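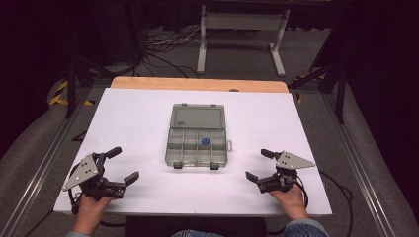

My mum has handed over the family button tin, which was her mum's before that, and I've promised to get it into some sort of order before it goes the way of everything else in our spare room. It's a big old biscuit tin and there must be 1000 buttons in there, all mixed up with hooks, poppers and bits of elastic that have gone crumbly. I like the idea of one of those see-through grey boxes divided into little compartments, with snap latches at the front so it can't fly open when I drop it (I will drop it). But what do I sort by? Colour seems the natural thing, only then a set of coat buttons ends up in with shirt buttons and I can never find the fourth one. My sister says size. My mum says leave them in the tin, they were perfectly happy! I do mostly mending, with a cardigan now and again, if that helps.

Posted by Fiona Munro, Friday, February 3, 2023

Tosh

Colour. I did mine by size first and regretted it, because when you're standing there with a shirt missing a button you're thinking "white", you're not thinking in millimetres. Put the whites and creams on their own as you'll have far more of those than anything else.

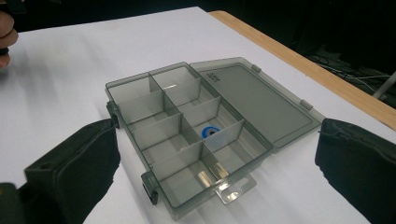
Usman Hayat

Hello Fiona, what a lovely thing to be given. I'd go a slightly different way from Tosh and take out the sets before you do anything else. Tip the lot on to an old towel so they don't roll off, and whenever you find 3 or more that match, thread them on a bit of cotton and tie it in a loose bow. It takes an evening or two, but it's very pleasant with the radio on, and after that you can sort by colour without splitting anything up. The singles can be sorted more roughly, because you'll only ever want those for a hidden button or the inside of a waistband.

Two other things. Metal buttons are better kept apart, as old ones can leave marks on the pale ones. And do give the shirt buttons a compartment to themselves, whatever else you decide, because those are what you'll be reaching for every week.

Vusine

just leave them in the tin, your mum is right

Comments

Fiona Munro: Thank you all. I've started on the threading and I already have a set of 12 green ones that Mum remembers from a coat!

Prondik: Could you sew one of each set on to a bit of card as well? I did that and it saves so much rummaging.

Contact us | Copyright Stellitz Home Help | Back to top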